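Bedley Telescope Library: Frequently Asked Questions

Borrowing

Who can borrow a telescope?

Anyone with a Bedley library card in good standing! You don't need to be a member of the astronomy club, you don't need to know a single constellation, and you don't need a big backyard. Kids under 16 need an adult to check the scope out on their card, but after that it's all theirs to point at things (please do supervise around sunset).

How long can I keep it?

Two weeks, with one renewal if there's no one waiting. We used to do one week, and then we'd get a cloudy week, and people would bring the thing back having never seen a star through it. Two weeks gives you a fighting chance.

Is there a fee?

No. There's a late charge of 99 cents a day, same as for the museum passes and the ukuleles.

What am I getting?

The standard kit is a 4.5-inch tabletop reflector on a simple swivel base. It comes with a zoom eyepiece already in the focuser, a red dot finder, a head lamp with a red setting, a laminated moon map, and a carry bag with a shoulder strap. We have 5 of these kits. There is also one larger scope, an 8-inch that we call the Risik after the family who donated it, and it goes out only to people who have come to an orientation night.

When is orientation for the Risik?

The first Friday of the month, 7 p.m., in the downstairs meeting room. If it's clear we go straight out to the parking lot and practice on whatever is up. Savvas Politis runs most of these and he will happily stay until the library's outside lights come on and spoil everything.

Can I put a hold on one?

Yes, in the regular catalog. Search "telescope" and pick "any available copy." October is our busiest month by a mile, so get in line early if you want one for a fall camping trip.

Setting Up

I've got it home. Now what?

Put it on something solid that doesn't wobble. A patio table can work, but a sturdy stool or an upturned milk crate on the grass is often better. Take off both caps: the big one at the front of the tube and the little one on the eyepiece. (We all forget the little one. I did it last month with a line of second graders behind me.)

Do that while it's still light out, and aim at a chimney or a treetop as far off as you can find. Get it centered in the eyepiece, then turn on the red dot and adjust its two little knobs until the dot sits on the same spot. Now the finder and the scope agree, and finding things after dark gets so much easier.

Everything is upside down!

Good, it's working. Reflectors flip the view. It makes no difference for the moon or the planets, and you stop noticing after a few minutes.

Why is everything blurry?

Usually it's one of these:

The focuser. Turn it slowly, all the way through its range if you have to. Stars should shrink to points. If they look like donuts, keep going.

The temperature. A scope that just came out of a warm house needs half an hour outside before the view settles down.

The window. Looking through glass, even clean glass, ruins the picture. So does leaning out of an open window in winter with the heat pouring out past you. Go outside!

Too much zoom. Start at the lowest power every time and zoom in only once you've found your target.

Do I have to get away from the streetlights?

For the moon, Jupiter, and Saturn, not at all. They punch right through. For star clusters and nebulas, darker is better, and the ball fields at Brernero Park are a nice spot that's close to town. The gate closes at 10 p.m., so watch the clock.

What to Look At

What should I try first?

The moon, the moon, the moon. But skip the full moon if you can, since it's flat and glaring. A few days either side of first quarter is when the shadows are long and the craters look deep enough to fall into. Follow the line between the light side and the dark side with your eye and take your time.

Will I really see Saturn's rings?

Yes, when Saturn is up. It'll be tiny, and it will look like a sticker somebody put on the end of the tube, and you may yell. Yelling is fine.

What about galaxies?

Andromeda is a soft gray smudge in our small scopes. The long-exposure photos have set us all up for disappointment, so go in expecting a smudge, and then remember how far that light has come. I find it more exciting every year.

How many stars can you see without a scope?

On a really dark night, far from town, up to 3,000 or so is the number you'll see quoted in books. In downtown Bedley, a good deal fewer. That's a big part of why a small telescope feels like such a gift here.

Can I look at the sun?

NO. Never point the scope anywhere near the sun, not even for a second, not even with sunglasses on, and not during an eclipse. It will blind you instantly. If you'd like to see sunspots, come to one of our daytime viewings, where Lefteris Christodoulou brings his own scope with a proper filter fitted over the front.

Care and Cleaning

The mirror looks dusty. Should I clean it?

Please don't! A dusty mirror works just fine, and a scratched one doesn't. Leave the tube alone, and if you think something has gotten inside it, tell us when you return the kit.

Can I wipe the eyepiece?

Puff it with the little rubber blower in the side pocket of the bag. If there's a fingerprint or an eyelash smear, leave it for us. We have the right fluid and the right tissue, and it takes a minute.

What about the tube, the base, and the bag?

Those you're welcome to wipe down. A microfiber cloth is best, the ordinary kind sold for cars and kitchens. Keep one for the outside of the scope and don't let it wander off to do the countertops. Shake it out and fold it with the clean side in. Wash it without fabric softener, which leaves a film that smears on everything. 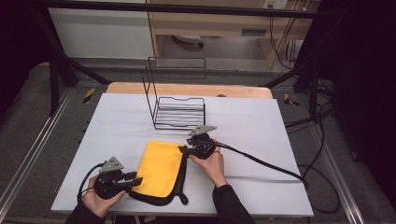
It got dewy out there. Is that a problem?

Dew is normal on a clear night. Bring the scope in, leave the caps OFF, and let it dry on its own in a room with some air moving. Cap it once it's dry. Putting the caps on wet is how we get mildew, and mildew is how we lose a mirror.

Can I leave it in the car?

Overnight in cool weather, with the car locked, okay. On a summer afternoon, no. The glue holding the finder gets soft.

Returning It

Where do I bring it back?

To the front desk, during open hours. Never the book drop. (It has been tried.)

Something broke. How much trouble am I in?

Probably none. Put a note in the bag saying what happened. Loose knobs and dead batteries are everyday stuff, and Balaskas Hardware across the street keeps us in screws. We only charge for parts that are lost or badly damaged, and we'll talk to you before anything goes on your account.

Do you want to hear what I saw?

Oh, yes. There's a green notebook in every kit. Write down the night, what you looked at, and whatever you felt like saying about it. Drawings are welcome. The next borrower reads it, and so do all of us at the desk.

I want a telescope of my own now. Any advice?

Come talk to us before you buy, especially if it's a gift. Skip anything with a huge magnification number on the box and a spindly tripod underneath. A little tabletop reflector like ours is a wonderful first scope, and used ones turn up at the club's swap table every spring.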